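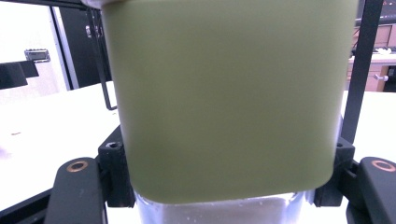

The head of kitchen trials at Merel has been promised a robot that does the dishes every year since she joined the trade. She works out of Sakbridge now, where her team spends its days on jobs most of us do while thinking about lunch.

I asked whether a machine can clear a table yet. "Which table?" she said. "Ours, yes. Yours, I'd want to see it first."

Her team ran 506 attempts at handling stacked containers last December. The arm managed 330 without help. "My nephew would do worse, but he'd be faster, and he'd want paying."

Clear plastic is the worst of it, she says, and anything with liquid in it comes second. "You and I know a cup is there. The machine has an opinion."

What about shops? Bezerra, a grocer over in Grumuvville, tried 2 machines on shelf restocking. They were good with boxes and hopeless with bagged salad. "They were very polite to the salad," she said. "It took 64 seconds a bag."

So when do I get one at home? She looked at the clock, which said ten past four, and told me to ask again on Friday. Then she went off to wash her own mug, by hand, in the sink.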